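About Jestia

Jestia is a reference database of television, web comedy and film credits.

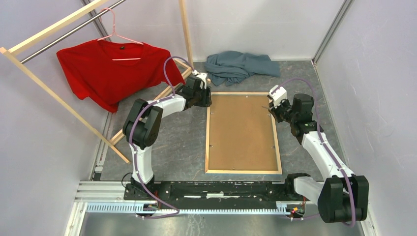 It records who appeared in a production, who worked behind it, and under which name each person was credited. The database is read by casting offices, rights clearance staff, podcast researchers and viewers who want to know where they have seen an actor before.

What the database holds

Each record belongs to one of two types: a person or a production. A person record lists the legal or professional name, any stage names, recurring characters and a dated credit list. A production record lists the cast, the crew by department, episode numbers and the broadcaster or channel that first released it.

Characters do not have their own records. A character played by the same performer across several shows is stored once, on the performer's record, and linked to every production in which it appears. When a role is recast, the character name is entered for both performers with the episode range for each.

Web series and sketch channels are treated the same way as broadcast series. Where a channel does not number its uploads, episodes are sorted by release date and given a Jestia sequence number, marked with the letter J so that it is not mistaken for an official one.

How a credit is checked

A credit is published when it has been confirmed by 2 separate sources. The on-screen credit counts as one source. Acceptable second sources are a press kit, a union or guild listing, a published program guide, or written confirmation from the production office. Fan pages, social media profiles and other credit databases are used to find leads and are not accepted as sources.

Uncredited appearances are listed under a separate heading and need a written statement from the performer, the performer's agent or the production company. Rumored and announced roles are not listed until the production has been released.

Editors do not enter ages, relationships, addresses, salaries or net worth. Fields for this information do not exist in the system, and requests to add them are closed without review.

Name matching

Performers with the same name are a common cause of errors in entertainment data. Jestia assigns a permanent nine-character ID to every person at the time the first credit is entered. The ID does not change if the person changes their name, adds a middle initial or retires. If two records turn out to describe one person, the older ID is kept and the newer one redirects to it.

Matching is done with Burkine, our internal tool for comparing credit lists. Burkine looks at spelling, department, years active and repeated co-workers, then gives each possible match a score. Any score that falls in the middle range goes to an editor. The tool does not merge records by itself.

Products

Jestia Search is the public website. It is free and does not require an account. Results can be filtered by department, year and format.

Dai is the data feed for business customers. It delivers new and changed records once a day at 4:00 a.m. Eastern in CSV and JSON. The trial plan is limited to 500 records a day. Full plans have no daily limit and include the change history for each field.

Skosance is our archive of closing credits. It stores text transcriptions with time positions, so that an editor can find the exact point at which a name appears. Access is limited to staff and to libraries with a signed agreement, under terms set by the rights holders.

Corrections

Every page on Jestia Search has a correction link at the bottom. Reports should include the record ID, the field that is wrong and a source for the change. Reports with a source are answered within 7 business days. Reports without one remain open but are placed lower in the queue.

Performers and crew members may request a change to their own display name at any time. Past credits keep the name used on screen, with the current name shown beside it.

Funding

Jestia is paid for by Dai subscriptions and library agreements. We do not sell placement in search results, and a person record cannot be upgraded, ranked or promoted for a fee. Advertising on the public site is limited to one banner per page.

Contact

Use the correction link for errors in a record. Questions about data plans, library access and press use go through the contact form, with the product name in the subject line.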